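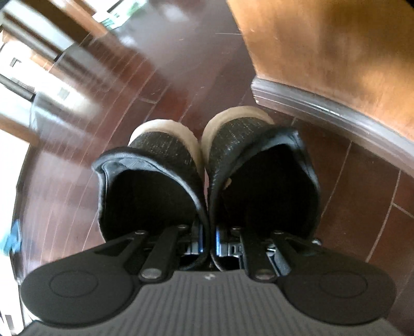

4 min read

Speaker notes: Picking up pairs with one hand
Irley workshop, October, short talk slot

Slide 1. Title
Thank the chairs. Say the project name once, Hinska, and move on. The talk is about one narrow thing: how we label two-object grasps in hand-held gripper recordings, and what changed when we changed the labels.

The opening slide is a pair of shoes held side by side in the gripper, toes pointing away from us. Leave it up while people sit down. Ask the room how many objects are being grasped. Expect both answers. Take two or three hands and don't settle it yet.

Slide 2. The problem
Our first label scheme came from single-object work. Every grasp had one object, one start time, one end time. That is fine for a mug. For a pair of shoes the annotators had to choose. Some wrote "shoes" as one object. Some picked the left one. Some made two entries with the same times.

All three are reasonable. The policy trained on the mix learned something in between, and at pickup it would often close on one shoe and leave the other.

Slide 3. Back to the shoes
Repeat the opening picture here. Point at the inner sides, which are pressed together so that only a thin sliver of floor shows between them. Then point at the gripping ends, on the inner walls of the shoes, with the blue strips. Those contacts are what we label now. One finger touches one shoe, the other finger touches the other shoe, and the two shoes touch each other. A single-object label has no place to put that last contact.

Also point out that the heels are nearest the gripper and the mechanism overlaps them. From this view the annotator has to work with part of each shoe hidden. Someone will ask about this, so bring it up first.

Slide 4. The contact label
Keep this slow, it is the main slide.
A grasp is now a short list of touching pairs. Finger to object, object to object. Each pair gets its own start and end time. A grasp is "joint" if removing any one pair would drop something.
The annotator does not have to decide whether a pair of shoes is one thing.
Where a contact is hidden, there is an "inferred" flag. We keep those in training and leave them out of the scoring.

Slide 5. What we recorded
13 homes, all with the same hand-held gripper and a camera on the tool. Nine kinds of paired item: shoes, slippers, rolled socks, stacked bowls and so on (the full list is in the backup slides, don't read it out). No instructions about how to pick things up, only what should end up where. Vumwood did the first annotation pass and we did the second.

Slide 6. Training
Same network, same recordings, same number of steps. Only the labels differ. Say this twice. At the practice run in October people thought we had added data.
The contact list is predicted as a side output during training and dropped at test time, so there is no extra cost on the robot.

Slide 7. Result
With the new labels the policy waits for the second contact before it lifts. With the old ones it lifted as soon as either finger loaded. Play the two clips from the Kurian arm, old one first. Let them run to the end without talking.
Shoes and slippers improved the most. Socks improved a little. Stacked bowls did not improve at all, and we should say so plainly – the object-to-object contact there is mostly gravity and the fingers never see it.

Slide 8. Limits
Labeling is slower. A joint grasp takes an annotator four passes over the clip where the old scheme took one.
Two-finger gripper only. We have not tried it with a hand.
Most of the floors were hard and shiny, and reflections confused our tracker on low objects. Carpet is barely covered.

Slide 9. Close
Go back to the question from the start. Under our scheme nobody needs to answer it, and agreement between annotators went up once we stopped asking.
Label guide and the annotation tool are on the Hinska page. Recordings to follow once the last two homes have signed off.

If time runs short: skip slide 6 and take it as a question.

Likely questions
Force sensing? Not on this tool. It would help with the bowls.
Why not two cameras? Weight, mainly, and the wrist gets tired.
More than two objects? The list format allows it. We have no recordings of it.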